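Über uns

Werkstatt
Projekte
Über uns
Mitmachen
Kontakt

Kokthorpe ist eine Gemeinschaftswerkstatt für kleine Automatisierung. Wir bauen, verdrahten und programmieren Geräte, die auf eine Küchenarbeitsplatte, eine Werkbank oder in einen Abstellraum passen. Industrieanlagen gehören nicht dazu, ebenso wenig Auftragsfertigung. Träger ist ein eingetragener Verein, der die Räume selbst finanziert.

Angefangen hat die Werkstatt mit einer gemeinsam genutzten Standbohrmaschine und einem Regal voller Schrittmotoren. Mirta Retamal und Danilo Manalastas hatten beide an Portalfräsen gebaut und brauchten Platz für Aufbauten, die länger als ein Wochenende stehen bleiben. Aus dem Regal wurde ein Raum, später ein zweiter. Heute gibt es fünf fest zugewiesene Arbeitsplätze und eine gemeinsame Fläche für Messungen und Lötarbeiten.

Was wir bauen

Der Schwerpunkt liegt seit zwei Jahren auf Leichtbauarmen mit sechs Achsen und Parallelgreifer. Die Arme kaufen wir fertig. Eigenbau sind die Halterungen, die Kabelführung, die Stromversorgung, die Verriegelung und der größte Teil der Software. Gremeo heißt die Steuerungsschicht, die Gelenkwinkel, Greiferöffnung und Kamerabilder mit gemeinsamem Zeitstempel ablegt. Zou ist der zugehörige Prüfstand für Greiferfinger. Beide Projekte werden von Mitgliedern gepflegt und sind mit vollständigen Schaltplänen in der Werkstatt einsehbar.

Drotilik ist das Küchenprojekt. Zwei Arme arbeiten an einer Arbeitsplatte mit gewöhnlichem Geschirr und Elektrokochtopf. Die Aufgabe ist eng gefasst: Gegenstände vom Teller aufnehmen, über den Topfrand führen, absenken, loslassen. Maiskolben sind dafür ein brauchbares Prüfobjekt. Sie haben eine Vorzugsachse, eine unebene Oberfläche und in kurzen Stücken kaum Überstand, an dem ein Finger ansetzen könnte. Der Topfrand begrenzt den Anstellwinkel des Handgelenks, und der blanke Boden erzeugt Spiegelungen, mit denen die Bildauswertung zurechtkommen muss.
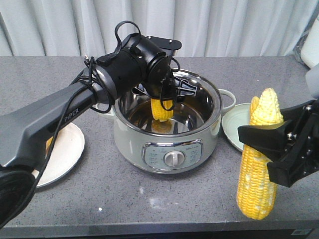
Wird bei Drotilik tatsächlich gekocht?

Nach Projektregel bleibt der Topf bei allen Versuchen vom Netz getrennt. Erprobt wird ausschließlich die Handhabung. Versuche mit Heizbetrieb setzen eine Temperaturüberwachung und eine gekapselte Kabelführung voraus, und beides ist noch in Arbeit.

Aufbau und Verkabelung

Jeder Arm hat einen eigenen Stromkreis und einen eigenen Not-Halt. Die Not-Halt-Taster liegen außerhalb des Arbeitsraums beider Arme und wirken auf die Versorgung der Antriebe. Die Rechner laufen weiter, damit das Protokoll nach einer Abschaltung vollständig bleibt. Da die Arme ohne Haltemoment absinken können, gehört zu jedem Versuch eine festgelegte Ruhelage.

Leitungen führen wir an den Gliedern mit so viel Schlaufe, dass das Handgelenk seinen vollen Winkel fahren kann. Zu kurze Schlaufen waren im ersten Jahr die häufigste Fehlerursache, vor allem am USB-Anschluss der Handkamera. Seitdem wird jede neue Verkabelung vor der ersten Aufzeichnung von Hand durch alle Endlagen bewegt.

Die Basen stehen links und rechts des Arbeitsbereichs. Der Abstand ist so gewählt, dass sich die Arbeitsräume in der Mitte überlappen. Gremeo sperrt diesen Bereich für den zweiten Arm, solange der erste darin arbeitet. Die Sperre ist konservativ eingestellt und kostet Zeit. Anjana Mollah arbeitet an einer feineren Aufteilung.

Messen und Protokollieren

Im Archiv von Drotilik liegen derzeit 1192 Durchläufe. Fehlversuche werden nicht gelöscht. Jeder Durchlauf erhält einen Kurzvermerk: Greifpunkt, Ausgang, Auffälligkeiten. Für die Auswertung zählt ein Durchlauf nur, wenn alle Datenströme lückenlos vorliegen.

Eine Übersichtskamera erfasst die Arbeitsplatte, dazu kommt je eine kleine Kamera am Handgelenk. Die Handkameras sind für die Beurteilung des Griffs unverzichtbar – aus der Übersicht lässt sich kaum ablesen, wie weit die Finger am Kolben anliegen. Sie haben allerdings einen Nachteil: Ein großes Objekt im Greifer verdeckt den größten Teil dessen, was dahinter liegt. Für die Ablageposition greift die Auswertung deshalb auf die Übersichtskamera zurück.

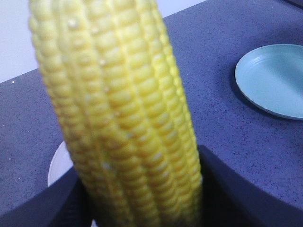
Wer wir sind

Mirta Retamal: Mechanik, Halterungen, Vereinsvorsitz
Danilo Manalastas: Elektrik, Not-Halt, Abnahme neuer Aufbauten
Anjana Mollah: Gremeo, Bahnplanung
Cherry Mae Villanueva: Kameras, Kalibrierung, Datenablage
Angelica Soriano: Zou, Greiferfinger, Einweisungen

Mitmachen

Wer einen eigenen Aufbau mitbringt, braucht eine Einweisung und einen Schaltplan, der den Ist-Zustand zeigt. Netzspannung führende Teile nimmt Danilo ab, bevor sie angeschlossen werden. Vorkenntnisse in Python sind nützlich, für mechanische Arbeiten aber nicht erforderlich. An den Armen arbeiten immer mindestens zwei Personen, eine davon am Not-Halt.

Offene Werkstatt ist abends ab 18:30 Uhr, die Termine stehen im Aushang und unter Kontakt. Im Oktober beginnt der nächste Einführungskurs zu Greifern und Handkalibrierung. Er umfasst sechs Abende, Anmeldung bei Angelica Soriano. Für den Kurs wird kein eigenes Material benötigt, ein Rechner mit zwei freien USB-Anschlüssen genügt.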